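Ticket 108: Label printer at packing bench drops off network after idle
Site: Nasomport, packing room

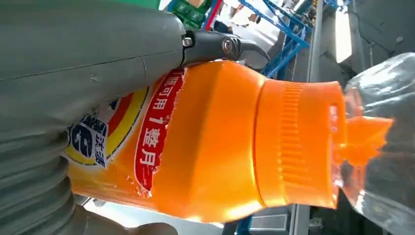
Summary

Opened by: Natalia Tlapale
Assigned to: Maricruz Chávez
Opened: 5th January
Priority: Normal
Status: Resolved, monitoring

Reported problem

The Ganov label printer at the packing bench stops accepting jobs after a period with no printing. Jobs sent from the Vastico order screen stay in the queue marked "Sending" and then go to "Error 26". The printer's own panel shows Ready the whole time. Switching the printer off and on clears the fault and the held jobs print, sometimes twice.

First noticed after the holiday shutdown. No problem with the second printer in the shipping office, same model.

Environment

Printer: Ganov, wired network, fixed address
Print server: Magaña, shared with shipping office
Order software: Vastico, current release
Label stock: thermal, unchanged

Log

Entry 1, Tlapale
Power cycled printer. Queue cleared. Fault came back after lunch. Duplicate labels for two orders, pulled by hand and destroyed.

Entry 2, Chávez
Checked the queue on the print server. Port was set to the correct address. Ping to the printer answered while it was working. Asked Natalia to leave the printer alone at the next failure and call before restarting it.

Entry 3, Chávez
Failure caught live. Ping gets no answer. Panel shows Ready. Link light on the switch is on. Pressing Feed on the printer prints a blank label but does not bring the network side back. This points to the network card in the printer going to sleep and not waking.

Entry 4, Chávez
Swapped the patch cable and moved to another switch port. No change. Failed again after 30 minutes idle. Put the original cable back.

Entry 5, Tlapale
Timed it twice more with nothing sent to the printer. Same interval both times. If a label goes out before then, the printer stays up.

Entry 6, Chávez
Printed configuration sheets from both printers and compared them. Differences found:

Sleep timer: packing 30 minutes, shipping office Off
Energy saving on network port: packing On, shipping office Off
Firmware: same on both

The packing printer appears to have gone back to default settings. Last saved change on the sheet is blank. Possible power loss during the shutdown, not confirmed.

Entry 7, Chávez
Set sleep timer to Off and network energy saving to Off. Saved settings, restarted the printer, and printed a new sheet to confirm that both values were kept. Also set the queue retry count on the server from 3 to 1 to stop the duplicates.

Entry 8, Tlapale
Left idle overnight. First label of the morning printed normally. One copy only.

Cause

Printer settings lost, which turned on the sleep timer and port energy saving. The network card did not wake when a job arrived. Error 26 on the order screen is a general timeout and does not identify the printer as the source.

Fix

Both power settings turned off and saved. Retry count lowered on the shared queue.

Follow-up

Export the settings file from both printers and store it with the site notes. Chávez
Add the sleep timer check to the restart sheet used after shutdowns. Tlapale
Keep ticket in monitoring until the end of January, then close if there are no further drops.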